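From: Dorottya Deák
To: Komano housewares list
Date: 6/15/22
Subject: Re: White cloth, and the basket

Etelka and all,

I got back to the table this morning with your questions. Two pictures first, then my answers under your text. 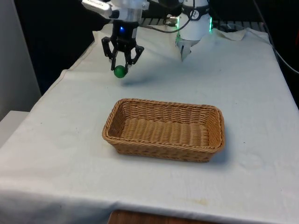
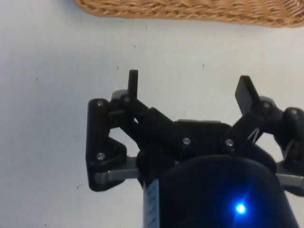

First one: the green ball and the cloth, stain near the front edge. Second one: the bottom band of the basket.

Etelka Erdős wrote:
> Before you put bleach on anything, can you tell us where the
> mark is and what color? Kwaku thought it was grease, but he was
> going by what you said on the phone.

It is yellowish brown and faint, toward the middle of the front. You have to look for it in the picture. There are also faint gray smudges scattered over the rest of the cloth. Those bother me less. I have not used bleach. So far I have only tried dish soap and cool water on one of the smudges, and I could not tell any difference, so I left the brown one alone.

My guess is tea, or else an old mark from storage. The cloth was folded in a cupboard from October until last month.

> Is it the cloth from Sipos or the older one? The Sipos one
> shrinks if you wash it hot. I lost 8 inches off the long side of
> mine and it no longer hangs down at the front.

The Sipos one. It still covers the whole top and hangs over the front and the left side, and I would like to keep it that way, so no hot wash. The back right corner is bunched up against the rack. I'll pull it straight when I take the cloth off. The creases I can live with, but if anyone irons theirs, what setting do you use? The tag has been cut out of mine.

> For the basket, what kind of weave is it? Phyllis says the flat
> ones can be wiped down but the braided ones hold dirt, and you
> need a brush.

Braided, tight, on a diagonal, at least along the bottom. Light tan, close to honey. I was going to go over it with a dry toothbrush and then a damp rag, and stand it upside down overnight. Phyllis Mapplebeck, if you are reading, please say if the damp rag is a mistake. I don't want it to go dark.

> Last thing, did you decide on the balls? Attila still has the
> Goro catalog and he can add yours to his order.

Yes, the small glossy green ones. Item 3276 in the catalog. I had thought about white, but on a white cloth they would be hard to find, and the green shows up well. Attila Lakatos, please put me down for 30 if the order hasn't gone in. If it has, I can wait for the next one. Please don't substitute item 754, which is the larger size.

One question of my own. Has anyone used the Cimix stain powder on a white cloth? There is a box of it under the sink here, with no measuring spoon and directions I can't read anymore. I would sooner soak the whole cloth once than keep dabbing at one place and end up with a ring. If it needs to soak overnight I will do it over the weekend, and use the older cloth until then. That one is too short at the sides, but it is clean.

Kwaku Dramani asked for the inside measurements of the basket too. I forgot the tape measure. Will send them separately.

Dorottya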